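Home | Notes | Kitchen | Archive | Contact

Mug tree, revisited

Filed under: Small Storage
2 min read

The cupboard above the kettle lost a shelf in November, so the mugs now live on a tree. Mine has a square post, a round base and thin wooden pegs.

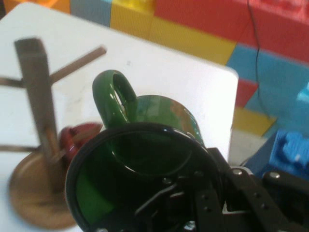

Loading order matters more than I expected. A heavy mug on a high peg moves the centre of mass outwards, and a small base has little margin. I fill the low pegs first and alternate sides. The red mug goes low, then the green one.

Handle shape is the other variable. A thick loop sits well on a thin peg but swings if knocked. The Plarkance mug I weighed on Thursday came to 376 g empty, which is too much for a top peg.

Fung-ping Ho wrote to ask about drying. I leave mugs on the rack for 21 minutes before hanging them. Water collects inside the lower rim otherwise, and it marks the wood. Oiling the post is still on my list.

Tags: mugs, storage, worktop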